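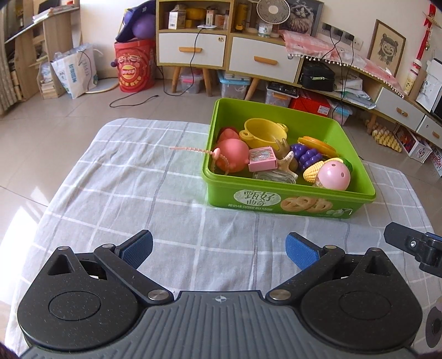 Ullness open day, Fesville: what the file conversion people had to show

Posted 9 September 2025

I went to the Ullness open day mainly to find out whether their drawing converter does what the website claims. The site says any CAD drawing goes in and a clean PDF, SVG or DXF comes out, layers kept, fonts kept, line weights kept. I have been hearing that from vendors for a long time, and I still have a folder of old drawings that come out with the dimension text in the wrong place whatever I use.

The office is on the second floor of a former bank in Fesville, a ten-minute walk from the station if you take the underpass. Sign-in took longer than the walk. You had to give an email address, a job title and the number of people in your company, and the tablet wouldn't accept "1" until the second try.

The morning talk was given by Ya-wen Chow, who runs the conversion team. She is a good speaker and she did admit some limits, which I hadn't expected. Proxy objects from third-party add-ons are still drawn as plain outlines. External references have to be uploaded in the same batch or they drop out. She said both of these are "documented." I looked that evening and found the first one on a page last edited in October and the second one nowhere.

Then came the headline number. Ullness keeps a test set of 1,581 drawings, and the current build converts 1,418 of them "without error." Somebody near the front asked what counts as an error. The answer was that the program finishes and the output file opens. So a floor plan with every door swing missing would be a pass, as far as I can tell. I asked if anyone compares the output with the original by eye, and was told there is a visual check on a sample of 100 files per release. No figure was given for how those 100 did.

After coffee we were split into groups and taken around. My group got the server room through a glass door (not much to say about a server room through a glass door) and then the support desk, where two people were answering tickets and plainly wished we would move on. On the wall screen the oldest open ticket was 19 days old. Our guide said that was unusual. Maybe so.

The part I had come for was the bring-your-own-files session. You could hand over a USB stick and watch the batch app, Lamska, work through it. I gave them six files:

Two simple site plans. Both fine, and fast.

A steel detail sheet with a custom shape font. The text came out in a substitute font and ran over the border of the title block. The log said "completed."

A drawing with four layouts. All four came through as separate pages in the right order, which is better than what I use at home.

A 3D model saved from an old version. It opened, but flattened to a top view. There is a setting for this, and it is off by default.

A hatch-heavy landscape plan. The PDF was fine. The SVG was so big that the demo laptop's browser hung and had to be closed.

Three good out of six, then, or four if you are generous about the landscape plan. The person running the laptop, Uriel Beltrán, was straightforward about it. He took a copy of the steel sheet with my permission and said the font mapping table could be edited by hand. He showed me where - it is a text file in the program folder, and you need admin rights to save it. I would have liked to see that in the brochure in place of the stock photo of a bridge.

Pricing was harder to pin down. The online converter is free for single files with a size cap. The batch app is a yearly license per seat, and there is a server edition called Ochoa that can be run from the command line. For Ochoa you have to "talk to sales," and sales was at lunch. When I caught someone later he wanted to know my yearly volume before he would name any price at all. I told him I didn't know my yearly volume. He gave me a card.

One more gripe. The online version deletes uploads "after processing," and I could not get anyone to say how long after. If you work on drawings for other people, get that in writing before you send anything.

The trial of Lamska is on my machine now and runs for a limited number of files. I plan to put the rest of the old folder through it with the font table edited, and I will check every sheet against a plot from the original program. Lunch was sandwiches, and the egg ones went first.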